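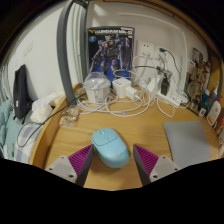

Magazin > Schreibtisch & Büro > Mäuse

Zuletzt aktualisiert: 29.12.2023

Lerelik Alva im Alltagstest: Hellblau und erstaunlich unaufgeregt

Vorweg das Geständnis: Ich wollte eine Maus in Schwarz. Die war bei Clindon ausverkauft, und so kam die Alva in einem Hellblau ins Haus, das man sonst von Babysöckchen kennt. Drei Wochen später habe ich mich damit arrangiert. Mein Schreibtisch trägt Holz und Modellbaukartons, da kann er auch das noch tragen.

Zur Ausstattung: 2 Tasten, ein kleines Scrollrad, dahinter ein ovales Knöpfchen für die Zeigergeschwindigkeit. Wer eine Daumentaste sucht, sucht vergeblich. Der Rücken ist glatt und ordentlich gerundet, meine eher große Hand liegt gut darauf. Das Rad rastet weich, fast schon schüchtern. In langen Tabellen schieße ich gern mal übers Ziel hinaus, 239 Zeilen sind da schneller vorbei, als der Buchhaltung lieb ist.

Cookies helfen uns, diese Seite zu verbessern. Mit der weiteren Nutzung stimmen Sie zu.

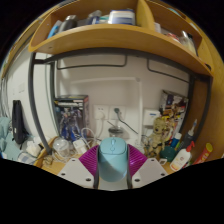 Kabellos war für mich Pflicht. Auf meinem Tisch herrscht Platznot, und die weißen Kabel vor dem Gundam-Karton haben sich längst ohne fremde Hilfe verknotet. Groot steht rechts und hält sich raus. Auf dem blanken Holz läuft die Alva sauber, auf dem Plunton-Pad meiner alten Maus eine Spur zäher. Das Pad habe ich inzwischen verschenkt.

Die Batterie hält laut Packung 12 Monate, das prüfe ich im nächsten Dezember nach. Was stört: Das Klicken ist lauter als nötig, und auf der matten Schale sieht man nach dem Essen ziemlich genau, was es gab.

Wertung: 3 von 5 Punkten. In Schwarz wären es vermutlich auch drei gewesen.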